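Station 5 hand grippers: frequently asked questions

Page updated 16/09/2021

These answers are for everybody who sets up, uses or looks after the two hand grippers at the Barden station. Please read them before your first shift. If your question is missing, write it in the Filto log and I will add it.

What must be on the table when I start?

Only the task items and the two grippers. For the basket task this means one small plastic basket and one white handle. Keep the cables free, so they do not pull on your wrist.

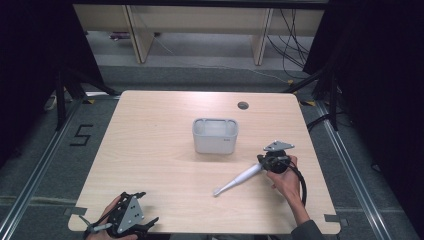 Brasow Rathjen
Maintenance, hand tools and stations

How should I hold the grippers?

One in each hand, with the metal plate on top. Your hand goes around the handle, and the jaws stay open until you reach the item. Do not press the jaws against the table — the tips catch on the wood and the pads start to lift from the front.

When is a pad too old?

Look at the inner side of both fingers under good light. Small scuffs are allowed. Loose fibers, a raised edge or hanging scraps are not allowed, and you should tell me the same day.
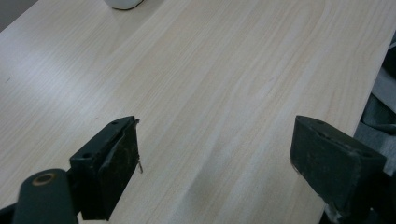 Can I cut off a loose thread by myself?

It is better to leave it. Pulling or cutting often opens the pad more, so put the gripper in the service tray and take the spare pair, number 231.

How do I change the pads?

Change both pads of one gripper together, also when only one is bad. Take off the old pad slowly, clean the finger with alcohol and wait 4 minutes. Press the new pad from the narrow tip down. Let it rest 14 hours before use.
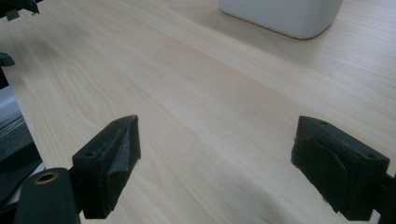 Jaws open, fingers facing each other.

Do I need to remove the fingers for this work?

For pads, no. The screws stay where they are. If a finger moves sideways when you push it lightly, stop and write it in the log.

What is the check after service?

Wipe the table first, because small crumbs stick to new pads. Then pick up the white handle by its body 3 times, and put it down slowly each time. If it turns in the jaws, the pads are not level and must be done again.
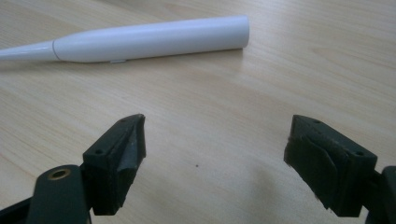 Toothbrush handle on the table, beyond the open jaws.

Where do I find new pads?

In the drawer marked Filto, second from the top. When you take the last bag, please write this in the log also.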